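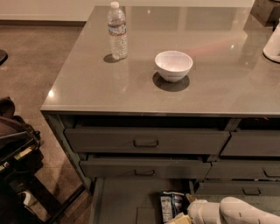

*The island in the Rundero kitchen at Guthrie, with a small white bowl and a bottle of water on the benchtop.*

**FOR IMMEDIATE RELEASE -- 12/1/19**

# Janoneo opens the Rundero kitchen in Guthrie, a try-before-you-build space for people who cook at home

GUTHRIE -- Janoneo, the family-run kitchen design and joinery business, is very pleased to open the doors of the Rundero kitchen, a full-sized home kitchen where people planning a renovation can come in, put the kettle on, chop a few onions and find out what sort of kitchen would suit them before they spend a cent on cabinets.

The Rundero kitchen occupies the ground floor of the old Grumier building, which many Guthrie locals will remember as the drapery and, before that, as the place where you took your boots to be resoled. Janoneo took on the lease in February and has spent the months between then and now turning two awkward front rooms into one generous one, with a long kitchen island as the heart of it.

It's a showroom in the sense that everything in it can be ordered, but we do hope people won't treat it like one. There are no ribbons across the benches and no little cards asking you to keep your hands to yourself. The bowls are there to be used. The drawers are there to be opened and shut, and opened again by the person you live with, who may well have a different view about where the cutlery ought to go.

## Starting with the island

Before drawing up any plans, Janoneo wrote to past customers and asked them what they would change about their kitchens if they had their time over again. We received 193 replies, some of them running to several pages and one with a very handsome floor plan in coloured pencil. The island (or the lack of one, or the wrong size of one) came up in more of those letters than any other part of the room.

People told us about islands that were too high to roll pastry on and islands that were too narrow to seat anybody. They told us about islands that had become a permanent home for school notes, bike helmets and unopened mail. A good many wrote fondly, too -- about homework done at the bench while dinner was on, and about Christmas hams that wouldn't have fitted anywhere else.

We took those letters seriously, and the island at Guthrie owes a great deal to them. The benchtop is smooth, in a taupe grey with a glossy finish, and it runs across without a break so that there's proper room to spread out. Drawers and cabinets sit below. The colour was the subject of long discussion in the workshop, where opinion was divided between a white benchtop and something a good deal darker, and the grey won out in the end as a shade that most of us could imagine living with for years.

"We wanted a bench you'd be happy to leave a bowl of lemons on, and just as happy to cover in flour," said a spokesperson for Janoneo. "A lot of kitchens look lovely with nothing on them, and then you bring the shopping home and there's nowhere to put it. We kept coming back to the shopping. Where do the bags go? Where do you stand while you're unpacking them? If you can answer that, the rest of the kitchen tends to sort itself out."

## A plain room, on purpose

Visitors will notice that the rest of the room has been kept quite simple. The wall beyond the island is a pale beige with a thin dark skirting board, and the floor is a brownish polished concrete with a soft sheen and plenty of mottling in it. Both were chosen with the island, so that the three could be seen together at different times of day and with the lights on and off.

We would encourage anyone who is choosing a glossy benchtop to do just that. Gloss picks up the lights above it, and that can be a real pleasure in the evening, when the room looks warm and the bench has a bit of life in it. It's also a thing some people find they don't care for, particularly if they like to read at the bench. The lights at the Rundero kitchen can be dimmed or switched off altogether, and staff will happily do so for you as many times as you like. Sample pieces in a matt finish are kept on hand for comparison, and you are welcome to carry them about the room and set them next to each other.

The same goes for crockery. It sounds a small thing, but a white bowl on a grey bench looks quite different from a blue one, and several of our customers have brought in a favourite plate or a teapot just to see it in place. Please do. We have become rather fond of meeting other people's teapots.

## Cooking sessions

Anyone planning a kitchen can book the room for a cooking session, free of charge, and make a meal they would ordinarily make at home. Bring your own ingredients and whoever usually gets under your feet while you cook. The idea is to have the room as busy as your own would be. Pots, knives, boards, bowls, tea towels and the basic pantry goods are supplied, and there is always cold water and a pot of tea for anyone who would prefer to sit and watch.

Each session runs for two hours, including the washing-up. A member of the Janoneo design team will be nearby to answer questions, though they have been asked to stay out of the way unless wanted. At the end, you'll be given a sheet of notes to take home with the height of the bench, the depth of the drawers and the distances between the things you used, along with space to write down anything that annoyed you. The annoyances are generally the most useful part. One couple who came along to a trial session found that they both reached for the same drawer at the same moment all the way through making a risotto, and their new kitchen is now being drawn up with a second utensil drawer at the other end.

Groups of up to nine can be accommodated, and children are very welcome. A step is available for smaller cooks. If anyone in your household uses a wheelchair or prefers to cook sitting down, please tell us when you book so that we can set out the lower workbench and allow a little more time.

## Help with the tidying as well

Not everybody who comes through the door will need a new kitchen, and we would far sooner say so than sell someone cabinets they could do without. Some of the people who wrote to us had perfectly good kitchens that had simply filled up. With that in mind, the Rundero kitchen will also host a series of clear-bench mornings, which are informal get-togethers for people who would like to see the surface of their own bench again.

There's no strict method to it. We start with an island covered in the ordinary muddle of a weekday (mugs, chargers, a fruit bowl with a screwdriver in it) and work through what could live in a drawer, what could live in another room and what is perfectly fine where it is. Appliances get a good deal of airtime. A kettle used six times a day has earned its place on the bench, and most people agree on that. The waffle iron is usually where the debate begins.

Those who come along are invited to bring a photo or a rough sketch of their own kitchen, and there's a cuppa afterwards for anyone who'd like to stay on and compare notes.

## An opening offer for Guthrie households

To mark the opening, Janoneo is setting aside $1000 towards cabinetry for one Guthrie household, to be drawn from everyone who completes a cooking session before the end of February. The credit can be put towards a whole kitchen or used for something smaller, such as a bank of drawers or a bit of pantry shelving. There is nothing to buy in order to enter, and one entry will be accepted per household.

"We've been made to feel very welcome in Guthrie, and people have been popping their heads in the door ever since the paper came off the windows," the spokesperson said. "They've told us where the drapery counter used to stand and which floorboard used to squeak. The floorboard has gone, I'm sorry to say, but the door is open and we'd love everybody to come in and make themselves some lunch."

## Visiting the Rundero kitchen

The kitchen is open for browsing during ordinary shop hours, and no booking is needed if you'd simply like to look around. Bookings for cooking sessions and clear-bench mornings can be made at the front counter or by telephone through the Janoneo workshop. Parking is behind the Grumier building, with level access through the rear door.

Members of the press are welcome to visit and to cook something while they're there. Please let us know beforehand if you plan to bring lighting or other bulky equipment.

**About Janoneo**

Janoneo designs and builds kitchens, laundries and storage for homes in Guthrie and the surrounding district. All cabinets are made to order in the company's own workshop, and the design team visits every home before work begins. The Rundero kitchen is the company's first public space.

**Media enquiries:** Janoneo workshop office, Guthrie

-- ENDS --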